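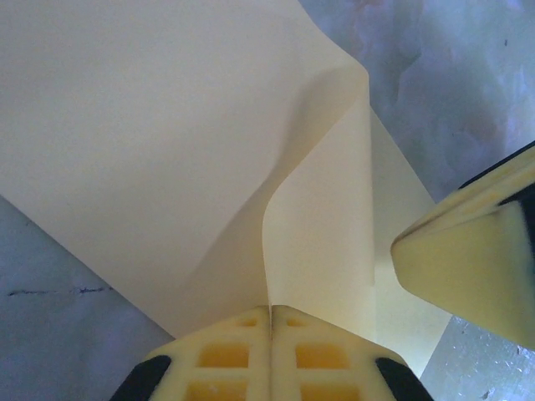
Review: Foltar Cell Practice Guide, second edition

The Foltar guide sets out working rules for small two-arm cells that handle thin sheet stock. I read it against our own procedures over 2 weeks in November, with Sơn Lâm checking the clauses on grip and release.

Section 4 is the strongest. It treats a fold as a separate state of the sheet, with its own grip point and speed limit, and requires both arms to report closed before either one lifts. The limit for a shared hold is 130 mm/s. We had been running faster, and I could find no argument for keeping our number. 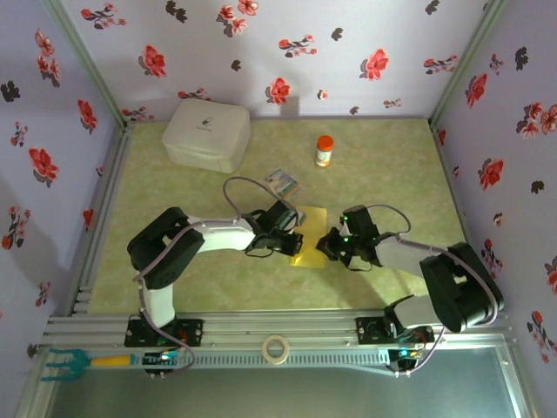 Housekeeping gets 6 pages, which is too few. The guide asks for a written list of every item allowed inside the walls or on the rail, but says nothing on how often to check it. Wiltari's older guide called for a check at each shift change - a better rule, and easy to audit.

Cable routing is covered well. Stop tests are not: clause 7 refers the reader to an annex that my copy lacks. Phong Doãn wrote to the publisher and was told it will come with the next printing.

Good value for a shop writing its first procedures. Shops with a mature set can read section 4 and the cable tables and skip the rest.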